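清一栋房子要多久：和 Gleice Meireles 聊旧屋清运

2020年1月

我约 Gleice Meireles 约了三次才约上。第一次她在 Endarley 那边搬一架钢琴，第二次车坏了，第三次她直接跟我说，你别等我有空了，你到院子里来，我一边分东西一边跟你讲。于是我就去了，穿了一双特别不合适的鞋（浅色的，后来洗了两遍）。

她的公司叫 Vieira，在 Clultport 码头后面那条街上，门口一块蓝底白字的牌子，旁边堆着床架。公司做的事说起来很简单：谁家有一栋房子、一间阁楼、一个车库要清空，打电话给她，她带人来，把东西全部弄走。可是我在那儿待了大半天，越听越觉得自己以前对“扔东西”这件事的理解真是太浅了！

我先问她是怎么入行的。她说完全是帮忙帮出来的。

“我舅妈去世以后，家里没人愿意进那个房子。大家都很难过，谁也不想动。我那时候刚好没工作，就说我去吧。我以为两天能弄完，结果弄了三个星期。我连垃圾该往哪儿送都不知道，拉着一车油漆罐去了处理站，人家看了一眼就让我掉头回去。”

后来舅妈的邻居也要清房子，问她能不能来，再后来是邻居的妹妹。就这样，她做了15年。

“现在我两天真的能弄完了，”她笑着说，“小房子的话。”

搭档 Dirceu Dantas 是第二年加入的，负责开车和一切重的东西。我到的时候他正蹲在地上拆一个衣柜，螺丝按大小分在几个果酱瓶里。我问他为什么不直接砸了，他头也没抬：“砸了占的地方更大，而且扎轮胎。”

我问 Gleice，客户打来电话，最常问的第一句话是什么。

“多少钱。永远是多少钱。我的回答也永远是，我得先看看。他们就不高兴，觉得我在耍花样。可是你想啊，一个人跟我说‘就一个小车库’，我到了那儿，门都推不开。另外一个人说‘天哪，我家太可怕了，你们一定没见过’，我去一看，就几件家具，扫一扫就行了。人对自己家里有多少东西是没有概念的，一点都没有。”

她上门看一次大概要多长时间呢？她说，普通的三居室，20分钟足够。她从最顶上往下走，先看阁楼，再看卧室，最后看厨房和院子。楼梯的宽度她会量，停车的位置也会看。看阁楼的时候她还要踩一踩地板，有的阁楼根本没铺板，东西全搁在梁上，搬的人一脚下去就从人家卧室天花板里伸出来了。

“Dirceu 伸过一次。”她说。

Dirceu 说那块石膏板本来就是坏的。

我们接着聊价格。这一段我觉得对准备清房子的人最有用，所以写得细一点。Gleice 报价看三样东西：体积、重量、要花的人工。她说大部分人只想到第一样。一屋子被子枕头，看着吓人，其实轻得很，几趟就下楼了。书和瓷砖完全是另一回事，小小一堆，车就压下去了。

“我最怕的是杂志，”她说，“有位老先生，人特别好，给我们泡茶，还给我们切蛋糕。我看的时候看到走廊里有几箱杂志，我心想，没问题。他没告诉我床底下也有，衣柜后面也有，花园小屋里全是。最后我们搬出来将近80箱。全是讲铁路模型的！”

那最后您加钱了吗？

“没加。我自己没看床底下，怪谁呢。从那以后我每张床都要趴下去看。”

那批杂志后来的去向也挺有意思，有个收集铁路模型的人开着车来拉走了一半，剩下的按废纸处理。她说纸类只要干燥、没有霉，一般都有地方收，受了潮就麻烦，重量翻上去，回收的地方还不要。所以她总是劝客户，如果定了日子要清，千万别提前把东西堆到院子里去，下一场雨全白搭。

“我理解他们的心情，他们觉得先搬出来能给我省点事。可是沙发一旦淋透，两个人都抬不动。还有地毯，哎呀，淋过雨的地毯，那个味道，我开着车窗开了一路。”

说到提前准备，我问她客户自己到底该做些什么。我原以为她会讲分类、打包之类的，没想到她讲的是抽屉。

“把抽屉全部拉出来看一遍，而且要整个抽出来，看背面，看底下。老人家喜欢把东西贴在抽屉底下，信封啊，钥匙啊。我们当然也会看，我们看到什么都单独放在一个盒子里，收工的时候交给客户。但是有些东西我看不出来是重要的。一张收据，我看就是收据，你看可能是你爸爸买订婚戒指的那一张。”

她说那个盒子是公司从第一天就有的规矩。照片、信、首饰、证件、现金、任何手写的东西，统统进盒子。有时候客户连看都不看，让她一起扔掉，她就说好，然后替人家再放一个月。真有人后来又打电话来问的。

“有个姑娘，三个星期以后半夜给我发消息，问我她妈妈的菜谱本子还在不在。在的。就在办公室架子上。她第二天一早就来了，站在门口等我开门。”

我问她那要是过了一个月还没人来呢。她想了一下，说那她会再打一个电话。

然后我们说到文件。我自己家里也有一大堆旧账单，所以问得特别起劲。她的建议是，凡是有名字、地址、账号的纸，最好自己先拿出来碎掉，不会用碎纸机的，泡在桶里泡烂也行，就是得有耐心。她的车上也可以带走，但要单独装袋、事先说清楚，混在普通废纸里她就没办法保证了。旧电脑也一样，硬盘要先拆出来，或者至少告诉她里面还有硬盘。

“很多人忘了电脑。电脑放在阁楼里十年没开过，他们觉得它就是个箱子了。”

中间来了一辆小货车，是附近一家旧货店的人来挑家具。我就站在旁边看他们谈。说实话我很惊讶，那些我觉得挺漂亮的深色大柜子，人家看都不看，反倒是一张掉了漆的厨房小凳子被抢着拿走了。Gleice 后来跟我解释，大柜子没人有地方放，现在的房子门窄、屋顶矮，搬都搬不进去。小凳子、小边桌、镜子、带把手的箱子，这些走得快。整套的餐具也不行，单只的好看杯子反而有人要。

“客户有时候会跟我说，这个柜子当年很贵的呀。我知道很贵，我一摸就知道很贵。可是当年贵和现在有人要是两件事，我得慢慢跟他们讲。有的人会生气，有的人会哭。我就坐下来，陪他们坐一会儿。”

我问她会不会觉得这份工作其实有一半是在陪人聊天。

“一半都不止吧。”Dirceu 在后面插嘴，“你去问问她，哪次不是我一个人搬完的。”

Gleice 朝他扔了一只手套。

接着说说什么东西他们不收。这个我特意拿本子记了：油漆、农药、煤气罐、来路不明的液体、可能含石棉的板材。最后这一项她讲得很严肃。老车库的波纹屋顶、老式热水管外面包的那一层、有些旧地砖，都有可能。她不会碰，也请客户不要自己去掰一块下来看看，要找有资质的人来检测，再由专门的人拆。

“有人跟我说，没事的，我拿锤子敲过了，我闻了，没味道。我说您先别敲了，您把门关上，出来，我们在外面谈。”

油漆倒是有办法。如果罐子里只剩一点点，打开盖子，倒点沙子或者猫砂进去，等它完全干硬，很多处理站就肯收了，不过每个地方的规矩不一样，去之前得打个电话问。满罐的水性漆她建议送人，院子里常年有一排，谁要谁拿走。我也拿了一罐灰绿色的，打算刷阳台上的花架（到现在还没刷）。

冰箱要另外说。她收冰箱，但要单独计费，里面的制冷剂得由专门的地方抽掉。而且她有一个请求，请各位务必、务必先把里面的东西拿出来。

“我开过一个断电半年的冰柜，”她说，“我只讲到这里。”

我又问租一个大垃圾箱自己装和请他们来，哪个划算。我以为她会趁机夸自己，结果她讲得很公道。她说如果你在翻修厨房，敲下来的是砖头瓦块，一天敲一点，又有地方停箱子，那当然租箱子，请她来反而浪费钱。可是如果箱子要放在马路上，就得办许可，要排时间，还要放灯，而且隔壁邻居半夜会往里面扔床垫。

“真的会！你早上起来，你的箱子就满了，满满的全是别人的东西。然后超过了边沿，人家还不给你拉走。”

要是自己租箱子，她教的装法是这样的：先把平的大件贴着边立起来，门板、桌面、床板；然后重的铺底，铺匀；软的东西塞缝；空心的东西要么拆开要么在里面装满别的。抽屉柜不拆可以，但每个抽屉里都得放满小件。她说装得好和装得不好，差别大得惊人，有一回在 Endarley，客户已经装满了一箱，打电话说要再订一箱，她过去把里面的东西重新摆了一遍，又放进去20袋。

我说那您收他钱了吗。

“收了一顿午饭。”
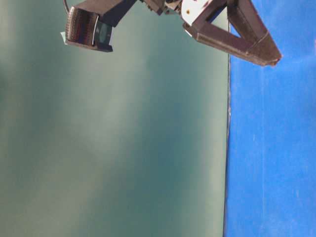
张开的夹爪，背后一片青绿，一片亮蓝。

吃午饭的时候（我们吃的是 Dirceu 带来的豆子炖饭，特别香，我添了两次），话题转到了乱倒垃圾。我本来没打算问，是她自己提起来的，而且一提就停不下来。

她说镇上总有人开着没有标志的小货车，挨家挨户敲门，说今天便宜，现金，马上拉走。价钱比她低一半还多。客户高兴坏了，隔几天在林子边上、河边的小路上，就能看到那家人的沙发。

“他们会翻那堆东西，翻到一个信封，上面有你的名字和地址，就来找你了。罚的是你。你说你付了钱的，那你有收据吗？你知道那个人叫什么吗？车牌记了吗？都没有。”

所以她让大家做几件小事：看一眼对方的运输登记号，自己上网查一下是不是真的；要一张写清楚运了什么、运到哪儿的单子；把车牌拍下来。正经的公司不会嫌你烦，她说她自己还会主动把登记证递给客户，有的老太太看都不看就说亲爱的我相信你，她就非让人家看。

“您别相信我，您看证。我每次都这么讲。”

我问她有没有碰到过被人冒充的事，她说有，有人自称是 Vieira 的，在 Endarley 收了一户人家的定金，再也没出现。那户人家后来找到她院子里来骂她，她听完，把人家的车库免费清了。我说这太亏了吧！她耸耸肩，说那个车库也不大。

下午的时候，她带我去看后面的棚子。棚子里是留着要修、要送、要卖的东西，摆得比前面整齐多了。有缝纫机，有成捆的园艺工具，有一把 Drotska 的手推车，轮子是后换的，一大一小，推起来老往左边偏。Dirceu 说这台车他用得最顺手，别人都不会推。我试着推了一下，果然撞到了门框。

园艺工具是她最喜欢的一类。她说老铲子的钢比现在的好，柄断了换一根，再用砂纸和亚麻油擦一擦，又能用很多年。她自己家的工具没有一把是新买的。我问她家里东西多不多，她不好意思地笑了起来。

“我丈夫说，你每天都在教别人扔东西，你怎么不教教你自己。我们家的茶壶有六个，我只喝咖啡。”

Dirceu 家呢？他说他家什么都没有，一张床，一张桌子，一台电视。Gleice 马上拆他的台，说那是因为他所有的东西都放在这个棚子里。

我又问了一个我自己很想知道的问题：如果一个人不想一下子清空，只想慢慢减少一点，从哪里开始呢？

“从浴室开始，”她回答得特别快，“浴室里没有感情。过期的药送回药店，用了一半的洗发水用掉或者倒掉，破毛巾剪了当抹布。你做完浴室，心里就有底了，第二天做厨房的柜子，盖子配不上的盒子全部拿出来。千万别从照片开始。你坐在地上看照片，天就黑了，一样都没扔。”

阁楼呢？阁楼她建议找一个朋友一起，而且最好是嘴巴比较毒的朋友。一个人在下面接，一个人在上面递，凡是递下来的就不许再递回去。还有，挑凉快的日子做，夏天的阁楼待一会儿就头昏，人一头昏就觉得全都要留着，下次再说。

我们还聊了不少有的没的。比如她清房子时找到过的最奇怪的东西（一整箱单只的手套，全是左手的），比如她最不喜欢搬什么（跑步机，不管多贵的跑步机），比如为什么每一家都有一台从来没用过的做面包的机器。这些我就不一一写了，录音里全是我们三个人的笑声，听也听不太清楚。

有一段倒是听得很清楚。我问她，做了这么久，看别人家看了这么多，有没有哪一栋是她一直记着的。

她说有一栋，在 Clultport 山坡上，主人是个裁缝，一个人住。房子非常干净，东西很少，每个柜子上都贴着纸条，写着里面是什么，要给谁。布料给哪个学校，剪刀给哪个徒弟，花盆给隔壁。冰箱上贴的那张写着，清运的人，辛苦了，柜子里有饼干。

“我和 Dirceu 就坐在厨房地上，把那包饼干吃完了。然后才开始搬。我们那天搬得特别慢，特别轻。”

我走的时候天快黑了，他们还在往车上装第二天要送的东西。Gleice 追出来塞给我一把小铲子，说你不是要弄花架吗，拿着。铲柄是新换的，还有一点亚麻油的味道。

想请他们上门看房子的话，最好提前两个星期打电话，月底特别忙，交房的人都挤在那几天。电话没人接就多响一会儿，Dirceu 手上多半抱着东西。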